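13 Oct 2021 - rent model notebook

Finally got the Culow listings cleaned up, and I'm so pleased with them! 361 rentals came in from the September pull, and 153 were the same apartments posted twice under slightly different street names (Kozma Rd / Kozma Road, over and over). Matching on floor area plus zip caught every one I had flagged by hand.

Reran the rent-to-income ratio by district after that. Flostimthorpe drops a lot further than I expected - those duplicates were nearly all at the top end, so the old median was way too high. Median there is now 800 a month.
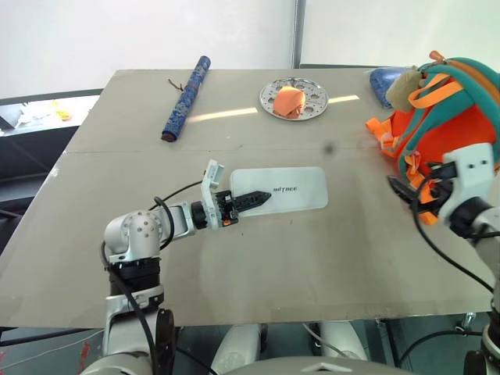 Tabletop with the two arms, left gripper over the board.

Bitach is still a puzzle. Listings stay up for 90 days whether the place is taken or not, so asking rents look stuck even when the market is moving. I want to try weighting by first-seen date, which is already in the raw file (great news, no new scrape needed).

To do: rerun Bitach with the weights, redo the district map, and check whether utilities are folded into the Kozma Rd rents. Old medians are in the October folder, please don't overwrite them yet.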